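The Fixed Counter Height Should Go
28/11/2024
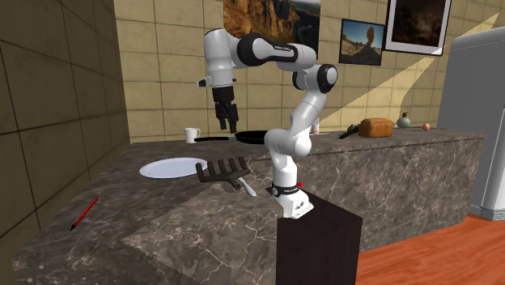

Rendered kitchen with a counter in dark marbled stone.

Residential kitchen counters are built to a single height. In the metric drawings I work from, that height is 900 mm above finished floor, and it is applied to the sink, the stove, the chopping area and the place where the mail collects. I have specified it for most of my working life and I now think it should be dropped as a default.

The number describes a compromise between tasks that have little in common. Kneading dough requires downward force from a straight arm, and the comfortable surface is well below the elbow. Fine knife work is done with a bent elbow and benefits from a higher one. Washing up takes place at the bottom of the sink bowl, so the working surface there is the counter height minus the bowl depth. With a 200 mm bowl under a 900 mm counter, the hands are working at 700 mm. A tall adult can do that only with a bent back. Dishes are a daily task in most homes, and the sink is where I hear the most complaints about back pain.

The usual defense of the fixed height is economic. Base cabinets, dishwashers and slide-in ranges are made to fit beneath it, and a manufacturer that holds one carcass dimension can keep fewer parts in stock. I accept this for the carcass. It doesn't follow that the finished surface must sit at one level, because the carcass stands on legs and the legs are hidden by a toe kick. The Tellumex leg, which I have used on several jobs, adjusts through enough range to compensate for both an uneven floor and a short or tall cook. Installers set it to the middle of the range and leave it there. The hardware cost of a different setting is zero. The toe kick board has to be ripped to a different width, and the backsplash has to be drawn after the height is decided instead of before.

Appliances are the real constraint. A dishwasher has a minimum opening, and a counter lowered past it will need the machine moved to a tall unit. A freestanding range has its own top surface, and a step between that surface and the counter collects grease. Both problems are solved at the planning stage by grouping the appliances in one run and letting the other run take a different height. They can't be solved after the stone has been templated.

Stone deserves its own paragraph. Heavy slab counters have made the fixed height more fixed. A laminate top can be lifted off, the cabinets reset and the top screwed down again in an afternoon. A slab with an undermount sink and a full-height splash in the same material will generally outlast the owner's interest in changing it. I have no objection to stone as a surface. I object to the order of decisions, in which the slab is chosen at the first meeting, the edge profile at the second, and the height is never discussed. Clients will compare three samples that differ only in the direction of the veining and then accept a dimension they have not stood in front of.

The Hartono apartments in Ruria show what the alternative looks like in ordinary construction. The kitchens there were fitted by Ninero with two runs, one higher than the other, and buyers chose the pair of heights from a short list before the cabinets were leveled. The one I visited in August belonged to an owner 197 cm tall. His sink run was set high, and the baking surface on the opposite wall was set low for his wife. The change in level was at a corner, where a tall cabinet concealed it. I didn't notice it until I leaned on both surfaces.

Resale is the second argument made against this. A raised counter, it is said, will put off an average buyer. I have not seen evidence for the claim in either direction, and I would point out that the same adjustable legs are available to the next owner if the top is of a type that can be lifted. A kitchen also tends to be used for many years before it is sold. Planning it around the body of a stranger is a strange use of the present owner's money.

My own procedure is now as follows. Before any layout is drawn, each person who cooks stands in shoes they wear at home and bends the forearm to horizontal. Elbow height is recorded. The main preparation surface goes a hand's width below the figure for whoever cooks most. The sink rim goes higher, and the bowl is kept shallow. Where two people differ by a large amount, the room gets two levels. A run as short as 300 mm at a second height is useful for a stand mixer, which is awkward to load on a counter of normal height.

The measuring takes less time than choosing a faucet. It should appear on the first page of the client questionnaire, ahead of door style and ahead of the slab, and a drawing that shows 900 mm without a recorded elbow height should be sent back.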